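Speaker notes: Bedding and soft items, what comes off and in what order
Dorota Rutkowska, Veltinport, 31st July

Start on time. Handout is already on the chairs. Ask people to keep questions for the end unless they can't hear me.

Opening

Say who I am. I run the linen side at the Plakden guest house and before that I worked the laundry at Ammann. At Plakden we handle 600 loads a year, and most of the trouble I see comes from what happens before anything gets near a machine.

Ask the room: who strips the bed first, and who clears the top first? Wait for hands. Usually it splits. Tell them I clear the top first and will explain.

Clearing the top

Cushions, throws, clothes, toys, anything that doesn't belong to the bed or couch goes onto a chair. Not the floor. Things on the floor get kicked under the furniture and we find them in February.

Dark fleecy things get their own pile from the start. They shed on everything pale and the lint stays through 2 washes. Mention the cream towels at Ammann if there is time.

Bunched cloth

Slow down here. Next slide is the picture.
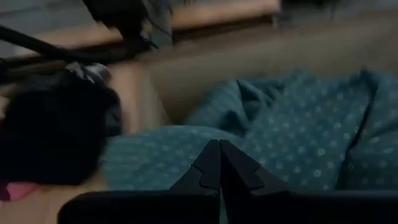
Veltinport Housekeeping and Linen Team

Leave it up for a few seconds before talking.

Teal cloth with small pale spots, all rumpled up on a tan surface. Point at the ridge where it's pushed up. A heap like this can hide a sock, a remote or a pair of glasses. Don't scoop it up in one armful. Find a corner, lift, and let it open out as it rises. If something falls, it falls where you can see it.

Then look at both sides. Small prints hide stains well, so hold the cloth up to the window or turn on a lamp. Treat marks now. Once they have been through the dryer they are much harder to get out.

Do the demo with the spare blanket. Need someone from the front row to hold the other end.

Folding or washing

If it's clean: fold in half lengthwise, in half again, then in thirds. Edges to the inside. It should sit flat on a shelf without being held.

If it's going to the wash: shake it outdoors, close any zippers, and check the label. Don't pack the drum. One big blanket and a couple of pillowcases is plenty.

The surface underneath

Vacuum the seams before anything goes back. Tan upholstery looks clean until you run a hand along the crease. Use the narrow nozzle. Damp cloth only if the label allows it.

Storage

Show the Tameck shelf layout, 82 inches tall. Heavy blankets low, pillowcases at eye level, 2 spare sets per room on the top shelf.

Questions

Expect one on fabric softener. I don't use it on towels. Expect one on ironing pillowcases. Yes for guests, no at home.

Collect the spare blanket before leaving. Sign-up sheet for the next session is by the door.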